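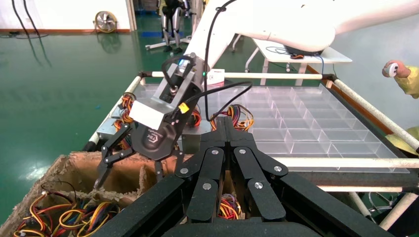 Last updated: Saturday, 4:10 p.m.

Cable harnesses are among the least cooperative objects that two-armed robots are asked to sort. They have no fixed shape, they snag on one another, and a connector at one end says little about where the other end has gone. For the people who write working rules for robot cells, they make a useful test of whether a rule survives contact with the bench.

The third revision of the Skevton practice notes, released in October, deals with this kind of work: two arms, a divided box, a heap of coloured leads and an operator standing within a few steps of both. The notes run to 30 pages, down from the 200 of the previous revision, and they have no legal force. Integrators adopt them voluntarily, usually by naming them in a contract.

"The old document tried to cover every cell anyone might build," says Melur Nugroho, who edited the revision. "People signed for it and put it on a shelf. We cut whatever an operator couldn't check while standing at the machine."

What remains is organized by position. The first section covers the operator. Anyone holding a controller stands where both end effectors are in direct view, and a camera feed does not count as direct view. The controller is not set down while either arm is enabled. If a second person enters the marked area, motion stops until the operator has acknowledged them aloud.

The second section covers the space between the arms. Two grippers working over one container will at some point want the same volume of air. The notes require a declared lead arm for each task. The other arm holds its position or retreats along a path checked beforehand, and the lead is never swapped in the middle of a grasp.

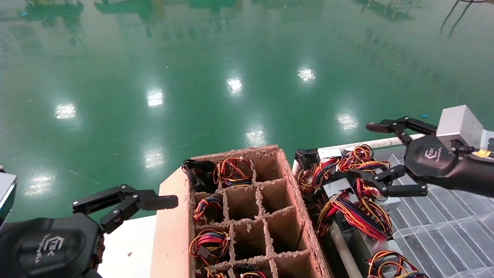 Harness sorting with two hands: divided cardboard box, left; mixed wire harnesses, right.

The third section, on workpieces, drew the most comment in draft. Clause 2 states that a flexible item counts as released only when the fingers have opened and the hand has withdrawn without load. Hafiz Sumampouw, a controls engineer at Faneo, asked for that wording after reviewing 924 logged placements at his own site. Roughly 30 of them had been recorded as complete while a lead was still hooked on a finger joint.

"The software had seen the fingers open, so it logged a success," Sumampouw says. "Then the arm moved off and took the harness with it."

The same section sets out how containers are to be prepared. Cell walls must be low enough for the fingers to open fully above them. The box is fixed to the work surface or held by a fixture. Corrugated cardboard is permitted for trials and short runs, on condition that dividers are inspected each shift and replaced once torn edges begin to catch on connectors or shed fibre into them. Flirkmont, which builds sorting cells for small manufacturers, argued for a ban on cardboard and lost.

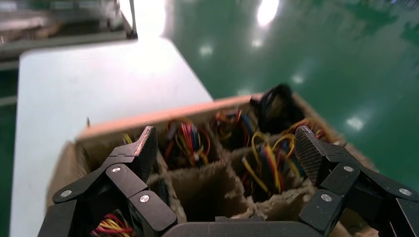 Grip surfaces get a page of their own. Pads are checked for wear at the start of each shift, with attention to the tip, where the coating usually goes first. Worn coating is not a reason to stop by itself. A loose pad is, and so is any fastener standing proud of its link. The check is done with the arm disabled and the result entered by hand, with initials.

Juwita Mangundap, who audits cells for Todorova, considers the handwritten entry the strongest item in the document. A ticked box on a screen can be filled in from the lunchroom, she says, and she has seen it done. Her complaint is with the clause on loose cables around the bench, which asks only that they be "managed." She wanted a minimum clearance from the arms' travel and expects to ask for it again.

Sutrisno Chong, who trains operators on two-arm cells, has a different objection. The notes assume one operator to a cell, and his trainees work in pairs, one at the controller and one resetting the parts. Under the rule on second persons, every reset is a full stop and a spoken acknowledgement.

Nugroho accepts the point. A paired-operator annex is in draft, and sites that work this way have been asked to send in their reset procedures. Until the annex is published, the full stop applies.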